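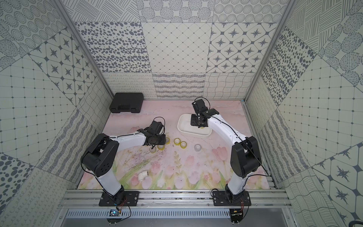
How to budget for a two-arm tabletop setup

I've planned three of these now, and every time the arms were the easy line on the spreadsheet. You find a price, you type it in, you feel great. Then the rest of the list shows up! My last plan came to $1,482 before I'd bought a single arm, so let's start there.

Step 1. Write down the job first. Mine was tape rolls into a tray, plus a few odds and ends to pick around. Measure your biggest item and check it against how far the gripper opens (I skipped this once and had to swap a pair of grippers I'd already paid for).

Step 2. Price the base. Rail, mounting plates, bolts, corner posts if you want walls. I got quotes from Gullent and Uketti, and Uketti was cheaper until shipping — always ask for the delivered price.
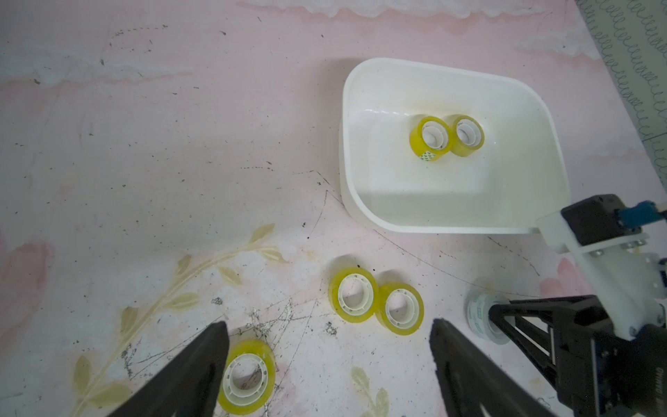 Step 3. Buy the stuff you'll handle, and buy extra. Rolls of tape, a plastic tub, a printed mat. It's small money, but put it on its own line or it'll sneak into "misc" and you'll never find it again.

Step 4. Cables and power. Plan for spares of every cable that runs along an arm. My friend Fulgencio Hinojosa keeps 8 on the shelf and I used to tease him about it. I don't anymore.

Step 5. Add up the waiting. Zoubi quoted me 2 weeks on motors and they came in 3, so I now order in May for anything I want running by summer.

Put your total at the bottom, then get one more quote on the priciest line. I usually try Fotdale for that one.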